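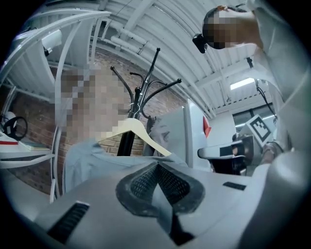 Cream wooden hanger on the upper hooks of a black metal coat rack.

Setting Up a Coat Rack and Open Shelving in a Shared Workroom

This page covers placement and loading for a freestanding coat rack with a central pole, and for a metal shelving unit used in the same room. No tools are needed if both pieces are already assembled.

1. Place the rack on level floor, 200 mm clear of the wall. Hooks that splay outward need this gap on every side.

2. Press down on each hook in turn. If the pole leans, tighten the joint at the base and repeat.

3. Loop the hanger over an upper hook and let go slowly. Turn it until both arms clear the neighboring hooks.

4. Hang the first garment, then put the next one on the opposite side of the pole. Heavy coats go on last — two on the same side can tip a light rack.

5. Fasten the top button of shirts and jackets. Smooth wooden arms hold a collar well but let an open neckline slide.

Bags and boxes should go on the shelving. Load the lowest shelf first and keep drums and other round containers on a middle shelf, away from the front edge.
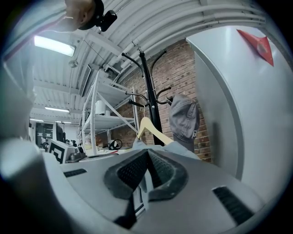

White metal shelving with diagonal bracing, against the brick wall.

6. Check the diagonal braces before loading. Both ends of each brace must be tight.

7. Reserve the upper shelf for light items, and leave 100 mm between adjacent containers for handling.

8. Recheck the braces and the rack base each October, or whenever either piece is moved.

Instructions by Imani Sorensen. Last revised 13 May 2022.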